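4.2 Trial of the kit at the packing line

The second product in our review is the hand kit sold by Jover. It contains the hand, the flange adaptor and the control software, and a first year of support by telephone is included in the price. The buyer must already have an arm. The seller, Bandara, also offers a rental plan, but we did not test this plan and we cannot give an opinion on it.

We installed the kit in June at our Sukitberg workshop. The mechanical work was finished in one morning. The software needed more time, as the manual describes an older version of the menu, and two of the settings for finger force have changed their names. After one call to the support line we could continue.

The test programme had 253 picks of boxed goods in plastic film. We chose this film on purpose. It is smooth, it folds under pressure, and in our earlier trial with suction cups it gave us many leaks. For each pick the operator wrote down the grip used, the force setting and any damage to the wrapping. A pick was accepted only when the box reached its bin without a second attempt. The grip between thumb and fingers (Figure 3) was used for all boxes of the small size. For the larger ones the maker advises a grip with the full palm, and we followed this advice.

Figure 3. The hand holding a film-wrapped box over the conveyor belt, with two bins beside the belt.

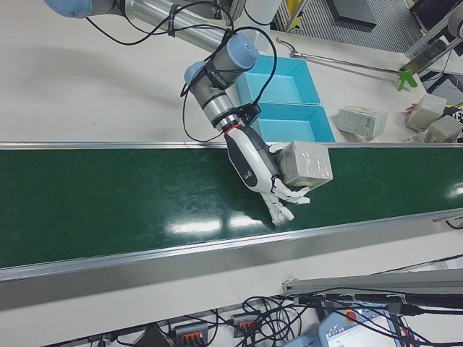

Nusrat Rind wrote to us after reading the draft that the price per pick matters more to a small packing firm than the grip itself, and that a shop with 2,000 parcels a month would look first at the cost of spare fingers. We agree with this remark. The maker sells the fingers only as a full set, and we come back to the question of cost in Section 5.

Related items
Suction cups and thin film: results from the Jimetby trial
Choosing a gripper for a small warehouse
Service contracts for robot hands: what is covered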